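Was the cup demo at the Udivby open day any good?
Posted by Shakuntala Solanki, 13 April 2018

I went along to the Jallari open day last month and came away unsure. We were told the hand-held gripper teaches a robot to tidy cups, and that it learns a new job in up to 6 hours. All I saw was a person holding the thing over a table. Is that a robot demo at all, or have I missed something?

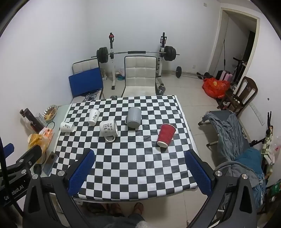
The gripper over the cups, some upright and some on their sides.

The man from Jallari said the arm itself was "being serviced". Has anyone seen it run?

prurkine_pete
Went in March, same story. Nice leaflet, no arm. I wouldn't put money in.

Dhillon
You haven't missed much, but it isn't a con either. Someone does the job by hand with the gripper, over and over, and the recordings are used to train an arm later. Whether the arm then copes with a paper cup on its side is what you want to know, and a person holding the gripper can't show you that. Ask for two things: an unedited run, and a run with cups it hasn't met before. I asked a different firm for both and waited 7 weeks for a reply, which was a brochure.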